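Bloquée au chapitre du col dans Lurcombe : monter encore ou changer d'arme ?

Publié en décembre par Maëlle_R

Bonjour à tous ! Je joue à Lurcombe depuis quelques semaines (sur console, en difficulté normale) et je suis coincée à la défense du col, celle où les hordes arrivent par les deux portes en même temps. J'ai pris Votuso comme personnage principal parce que je trouvais sa hallebarde magnifique, et jusque-là tout roulait, je traversais les cartes comme dans du beurre. Et là, plus rien. Le capitaine de la porte est tombe pendant que je suis à l'ouest, je reviens en courant, trop tard, défaite. Je suis niveau 6 avec l'arme de base améliorée une seule fois. Mon meilleur essai s'est arrêté à 1,622 ennemis vaincus, alors que l'objectif bonus en demande 2,000 — autant dire que j'en suis loin.

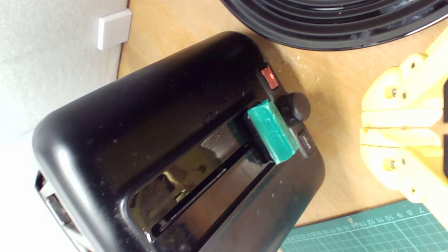 Du coup je me demande s'il faut que je retourne faire les missions libres pour gagner des niveaux, ou si c'est le personnage qui ne convient pas. J'ai aussi débloqué Paiva mais je ne l'ai presque pas touchée, ses attaques me paraissent toutes petites à côté. Et dernière chose : est-ce que l'objectif bonus est obligatoire pour avoir la suite de l'histoire ? Merci d'avance, je commence à rêver de cette porte la nuit !

Dwayne Mahmoud

Salut ! Non, le bonus n'est pas obligatoire, tu peux l'oublier et revenir plus tard avec un perso costaud. Il donne juste une tenue et 600 pièces, ça ne change rien à l'histoire.

Pour la défense elle-même, je crois que le souci vient surtout de l'ordre dans lequel tu fais les choses. Au début de la bataille tout le monde fonce à l'ouest parce que c'est là que la musique s'emballe, mais les troupes de l'ouest avancent très lentement. Va d'abord à l'est, prends les deux avant-postes (celui du moulin, puis celui du petit pont), et seulement ensuite traverse. Une fois les avant-postes à toi, le capitaine tient tout seul un bon moment. Pense aussi à donner un ordre à ton deuxième personnage, dans le menu de la carte. Moi j'ai passé la moitié du jeu sans savoir que ça existait, je laissais ce pauvre Gemier planté au camp de départ pendant que je courais partout !

Votuso va très bien, garde-la si elle te plaît. Elle est lente au démarrage mais sa troisième attaque chargée nettoie toute une cour. Par contre améliore l'arme, une seule fois c'est peu à ce stade. Deux missions libres au village et tu auras les matériaux — j'ai fait les miennes un soir en attendant que le dîner cuise.

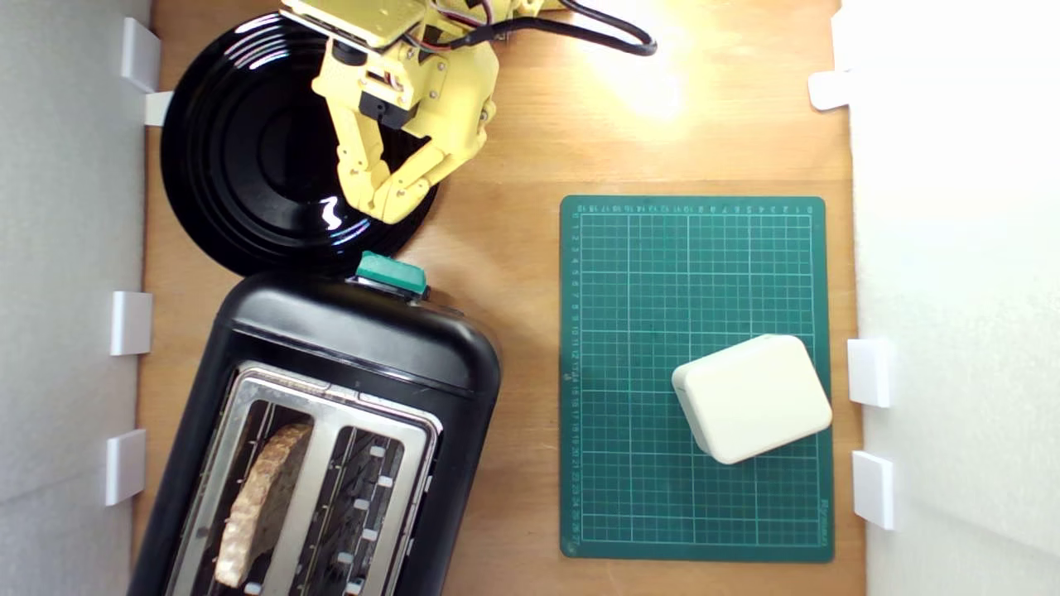
Le bras jaune au-dessus de l'assiette noire, le grille-pain à gauche.

Henok Derese

Prends Paiva. Ses coups sont petits mais elle court beaucoup plus vite, et sur cette carte c'est la vitesse qui compte. Je l'ai passée du premier coup avec elle après cinq ou six échecs avec les autres.

Je ne suis pas trop d'accord pour l'avant-poste du moulin, on y perd du temps à cause de l'officier au bouclier. Le petit pont suffit. Et garde ta jauge spéciale pour l'arrivée des béliers, pas avant.

Maëlle_R

Merci à vous deux ! J'ai essayé l'est en premier avec Votuso et j'ai enfin vu arriver les béliers, ce qui ne m'était jamais arrivé. J'ai perdu quand même, j'avais déjà vidé ma jauge comme une idiote... Je vais améliorer la hallebarde et je retente ce soir. Si ça ne passe pas je donnerai sa chance à Paiva.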